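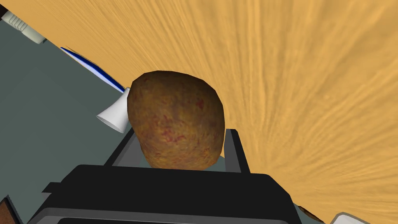
Why do you start it off with a potato, Ha-neul Oh wanted to know, when the whole point of a robot hand is to pick up cool stuff? Fair question! My answer is that a potato is lumpy, and lumpy things are hard.

Think about your own hand. When you grab a potato, your fingers bend and your skin squishes a little, and you never have to plan any of it. My gripper has two stiff fingers. It can open, it can close, and that's pretty much its whole list of tricks. So it has to pick the right spot to squeeze, every single time.

That's why I practice on the computer first. I built a pretend workbench (I named it Zenda) with a wood-grain top and a bunch of odds and ends on it. In there, dropping a potato costs me nothing. I can let the program try 2000 grabs while I eat my sandwich — and nothing rolls under the fridge.

The real gripper lives on a shelf in the workshop I share with Oliwia Kwiatkowski. She printed the fingers for me, and I put in the motor. It took us 4 tries to get both fingers to meet in the middle. The first pair crossed over each other like a bird's beak!

Want to try being a gripper? Get a potato and two wooden spoons, one for each hand. Now lift the potato using only the spoons. Squeeze near the top and it may slip down. Squeeze on a bump and it may spin. Keep moving the spoons until you find two sides that face each other, then count to 10 while you hold it up.

What you just did is called finding a grasp. A robot does it with math, and it needs a lot of practice too. Mine still gets muddled by bumpy shapes, so next I'm giving it a pear. Oliwia wants a banana, and we're still arguing about it.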